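Chapter 9
Two Hands on the Kitchen Table

Learning goals
Set a starting layout that you can repeat from one run to the next
Choose finger pads and an opening width for small, round objects
Record a sorting task by hand before you ask any motor to do it
Write a run log that another builder can follow

Up to now, everything you have built has stayed on the bench. You cut the finger plates in Chapter 4, pinned the joints in Chapter 5, and spent most of Chapter 8 coaxing clean wrist images out of a wide lens. Now comes the part I have been looking forward to since page one: you get to pick things up!

The project for this chapter is the Plutar pair, two matching hand-held grippers that you squeeze yourself while a small camera on each one records what the fingers are doing. There are no arm motors yet. Your own shoulders and elbows do the moving, and the recordings become the lessons that the motorized Drevley arm will learn from in Chapter 11. It is a wonderful way to work, and it means you can try a task the same evening you think of it.

9.1 Why fruit?

Musa Amadi, who built the first Plutar pair in the shared shop at Cunano, started out with wooden blocks. Blocks are easy. They have flat sides, they stay where you put them, and after 20 runs he had a beautiful set of recordings that taught him almost nothing about gripping. So he went home, emptied the fruit bowl onto the table, and learned more in one evening than he had in all of February.

Fruit rolls. It bruises if you squeeze too hard, and it gets away from you if you squeeze too little. A cherry tomato and a mandarin need quite different openings, and a smooth skin behaves differently against the pad than a matte, papery one. Best of all, you probably have some in the house already, and you can eat the rejects (wash them first, please).

Size is the first thing to plan for. Look for a mix that makes you change the opening often, and scatter the small pieces in loose groups so that some of them touch. Separating two pieces that touch is a skill of its own, and you want plenty of it in your recordings. 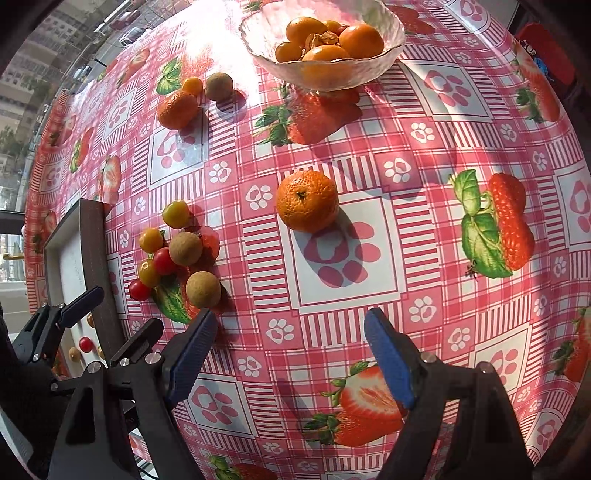 Figure 9.1 Wrist-camera view of a fruit layout, with blue finger pads at the bottom and a glass bowl at the top.

Figure 9.1 is worth keeping open while you read the next two sections. Compare the gap between the foreground pads with the lone mandarin in the middle of the cloth, then with the little tomatoes over on the left. Think about how you would bring the pads in for each one, and what the neighboring fruit would do.

The tablecloth matters too. A busy print gives the camera a lot of fixed detail to track as the gripper moves, which makes it much easier for the Etim software to work out where your hand went. A plain white sheet looks tidy and tracks terribly. The same goes for a shiny bare table, where the reflections slide around as you move. Tape the cloth down at the corners, or it will creep toward you over the course of a session.

Sunlight is a mixed blessing. You get crisp shadows, and a shadow is a handy clue to where an object meets the table, but glare can wipe out part of the print altogether. Record some runs in direct sun and some at 7 in the evening under the ceiling light. The Drevley arm will have to cope with both.

9.2 Before your first run

Check that both grippers open and close without catching. Wipe the pads with a damp cloth and let them dry. Start the recorder on each gripper, then close and open the fingers once so that you have a clear mark for lining up the two recordings later.

Give each run a number and write one line about it. Adesuwa Idahosa's log is a model of the style. Her entry for run 31 reads: "Tomato rolled under left finger, chased it, got it on second try. Keep." She kept it, and so should you. A recovery like that is precious, and you can't fake one convincingly.

Try It 9A
Lay out one mandarin and a few cherry tomatoes. Using only your right-hand gripper, move each piece into a shallow box. Repeat with your left. Note which pieces made you change your grip, and bring your notes to Section 9.3, where we bring both hands in together.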